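Finally doing the toy bins. Started at 7 this morning with coffee and a stack of empty boxes. Putting notes here as I go so I remember what I decided.

The bins are the gray ones from Gindex. They hold a lot, and that turned out to be the trouble. Everything got thrown in and the bottom half hasn't been looked at in a couple of years.

First pass was trash only. Dried-out markers, a puzzle with no box, stickers stuck to other stickers, a flashlight with a leaking battery. One grocery bag full.

Second pass was sorting by type. Blocks, cars, dolls, play food, art stuff, and a box marked "ask." The ask box is for anything the kids might miss. They get until the end of November to claim it.

Blocks are easy. They get wiped down and go back in one bin. The 800-piece set is not going to be checked for missing pieces. I don't care.

Play food took the longest. We have three kinds mixed together: the hard plastic kind, the wood kind with the Velcro, and the soft kind. The hard plastic went into a dishpan with warm water and dish soap. The wood got wiped with a damp rag and set on a towel.

Velcro on the wood food was full of hair and carpet fuzz. An old toothbrush didn't do much. A sewing pin dragged along the rows worked better.

The soft food can't go in the dishpan. Some of it has stuffing and takes forever to dry. I put those in a mesh laundry bag, cold water, gentle cycle, then flat on a rack by the window. No dryer. I tried the dryer once with a stuffed carrot from the Jondumen market and it came out lumpy.

The flat soft pieces, lettuce and cheese slices and so on, only need a few minutes in the sink with a drop of soap. Squeeze them in a towel, don't wring.

Somebody asked what I'm doing about pieces with no partner. If it works by itself, it stays. Half a plastic orange is still good for a pretend breakfast. Half of a two-part juice carton went in the trash.

The banana peel stays too. It's yellow and soft with floppy flaps, and it doesn't need a banana to be useful. It goes on the pretend compost plate, or on the floor when they play slipping.

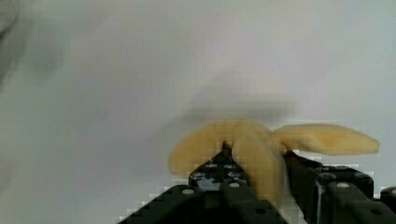
Soft food is getting its own container from now on, the shallow one with the Ulow label on the lid. Shallow is better. They can see what's there without dumping it all out, and the squashy things don't end up flattened under a toy frying pan.

Labels are masking tape and a black marker. I used to print them. The printed ones peeled off in a month and left glue behind.

Shelf order, for my own reference. Bottom: blocks and cars, the heavy stuff. Middle: play food and dishes together. Top: paint, scissors, beads. Dolls stay in the basket by the door.

Donation box is about two thirds full. Mostly baby toys and duplicate cars. I'll drop it off when I go out for milk.

Left to do: vacuum behind the shelf, find the lid for the bead box, and check under the couch for the other wood tomato half. Stopping for lunch.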